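Ticket: Low hot water pressure in ensuite, second visit requested
Status: Reopened by customer
Property: Dallgate, upper unit
Category: Plumbing / hot water

Customer note, 7:40 am

I'm reopening this because it was closed as "resolved – flow within normal range" and I don't agree that it is. The cold side is fine. The hot side starts well enough, then drops to a dribble after a minute or two. The kitchen is on the same heater and doesn't do it. I was told in June that this was the heater "learning our usage". I have owned several water heaters and none of them needed to learn anything. 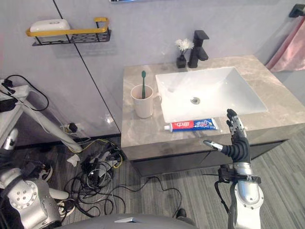

What I've tried so far:

Turned the isolation valve under the basin fully off and fully on again. No change.

Unscrewed the aerator and soaked it in vinegar overnight. There was a bit of grit in it, not much. No change.

Ran the tap with the aerator off. The drop still happens, so please don't send me the aerator article again.

Reset the Zaren heater at the panel, as instructed. It came back with the same settings and the same problem.

Support reply, 9:15 am

Thanks for the detail. Could you please confirm the inlet filter on the heater has been cleaned? We'd also suggest our Huvow descaling kit, which helps in most cases of this type.

Customer note, 9:50 am

The filter was cleaned at the first visit. It's on your own job sheet. As for the kit, if scale in the heater were the cause I'd expect the kitchen to suffer too, and it doesn't. I'm not paying for a kit to find out what it doesn't fix.

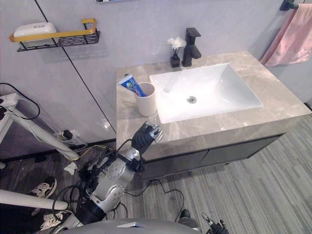

I did a bucket test instead. With the aerator off, the cold side gave me 2000 mL in the time the hot gave 1000. I repeated it at lunch and got the same result, near enough. Half the flow is not my idea of a normal range, whatever the chart says.

The one part no one has looked at is the flexible hose on the hot side. It's a Bühler, original to the renovation, and it bends fairly hard behind the cabinet. My guess is the inner liner softens when it heats up and closes in on itself. That would explain the delay – though I'm only guessing, and I'd like someone to check it before guessing something else.

Common questions added to this ticket by support

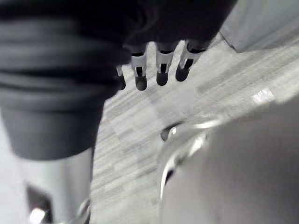
Can a flexible hose restrict hot water and still look fine from the outside?
It can. The outer braid may keep its shape while the liner inside has kinked or collapsed, so the usual check is to take the hose off and test it, or swap in a new one.

Customer note, 2:20 pm

Good, then we're on the same page at last. Please have the plumber bring a replacement hose. Your quote lists a $40 call-out fee, which I won't be paying for a return visit on the same fault.

Support reply, 3:05 pm

Call-out fee removed. Hose replacement added to the job. Ticket stays open until the customer has repeated the bucket test.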